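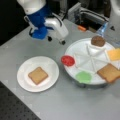 Cloven is the small policy I've been training since January to stack toy sandwiches, and the question this month was whether it needs to be told the recipe at every step. The old version, Rinell, got a fresh instruction for each layer. Cloven gets the full order once, at the start, and has to work out from the camera what comes next. With one slice of toast on the plate and the cheese, tomato, lettuce, patty and second slice still out around the tray, the right move depends entirely on the order it was given. I trained both on the same 200 demonstrations.

Most of the gain came from a dull change. I cut the demonstrations into single pick-and-place pieces, 1843 of them after throwing out the bad ones, and had the model predict which layer it was on as a side task. Without that it would sometimes go for the top slice of bread too early and call the sandwich finished. 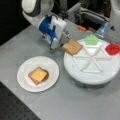
The bread is still the hardest piece to place well. A slice held at a tilt tends to land crooked, and the next layer goes wrong from there. I tried 2 fixes. Slowing the release helped a little. Adding 6 extra grasp angles to the training set helped more, so that one stays in.

Next I'll run the same test on the Tostness setup, which has different lighting, and then go back to the Gagnon code and clean up the logging.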